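Home | About | Rooms | Jobs | Contact

Breakfast and dining room assistant, Joltarach House, Velbridge

We are a guest house of 50 beds, fifteen minutes on foot from the old harbor. The house is managed by Carmela Iglesias together with Soon-im Yoo, who is responsible for the kitchen. We are looking for one person to join our morning team, which has now 3 members.

Your work will be to prepare the dining room before the first guests come down, to serve coffee and warm dishes, and to clear the tables after. You will also polish the cutlery and carry clean trays back to the sideboard. In the quiet months you help with the bread order from Paredes bakery.

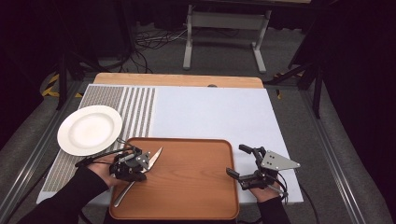 Table knife on a brown wooden tray.

We offer a contract of 24 hours in the week, with a monthly pay of 1,439 before tax. A small room in the staff house in Budano Street is possible for 579 per month, heating included. Please tell us in your letter if you want the room - it is free from the first of the month after you start.

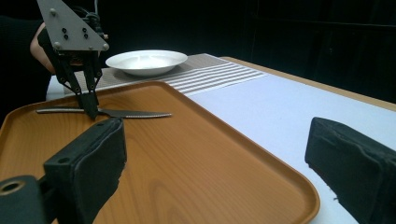

Experience in a hotel or café is welcome but we do not ask for it. More important for us is that you are on time, as the shift starts at 5:45, and that you can speak with guests in simple English. A second language is a plus. In July the house is full and it is not possible to take vacation in this month. Work clothes are given by us, only the shoes you must bring yourself.

Before we decide, we invite you for one paid trial morning. You will eat breakfast with the team after the shift and you can ask all your questions then.

Please send a short letter and your resume to Carmela Iglesias, or leave them at the reception in an envelope with your telephone number. Applications are accepted until 12/10/19.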